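**Second report on the reading glasses fund, covering spring through July**

To: Yurani Agudelo, Nimano Fund
From: Eero Tuominen, Grulik Adult Reading Program
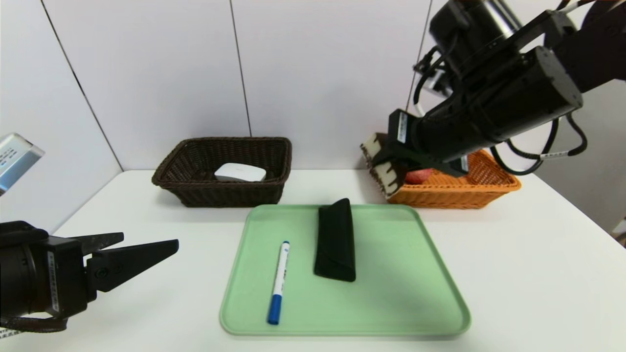 When we last wrote, we had your money and a plan. We now have less of your money and a different plan, and I'm told that counts as progress.

The original idea was to test the eyesight of everyone who signed up for evening classes, on the theory that some of our slow readers were just people who couldn't see the page. We tested 97 adults. Of those, 40 needed reading glasses and didn't own a pair. One man had been using his late brother's, which he described as "close enough." They weren't.

**Glasses**

All 40 pairs have been handed out. The first shipment from Hämäläinen came with the wrong strengths, and we spent most of a month sending boxes back and forth while our learners held their workbooks at arm's length. The supplier was very polite throughout. Three pairs have been sat on and replaced. I would like to blame the learners, but one of those was me, moving a chair.

**Attendance**

Attendance in the Ukitz classes is over 80 percent, up from a number I put in the last report and would prefer you didn't look up. I can't say how much of this is the glasses. We also moved the class out of the room above the boxing gym, and I suspect that helped with the listening exercises.

**What didn't work**

The lending shelf. We put spare pairs out for people to borrow during class, and they walked off at a steady rate. We have stopped calling it lending and adjusted the budget line.

The large-print newsletter is also behind. The first issue ran to so many pages at that type size that the staples gave up. A shorter one is with the printer.

**Money**

We are under budget on eye tests and over on postage, for reasons given above. I'd like your permission to move what's left from the first to the second. The revised sheet is attached, in normal-size type. If that is a problem, we have glasses.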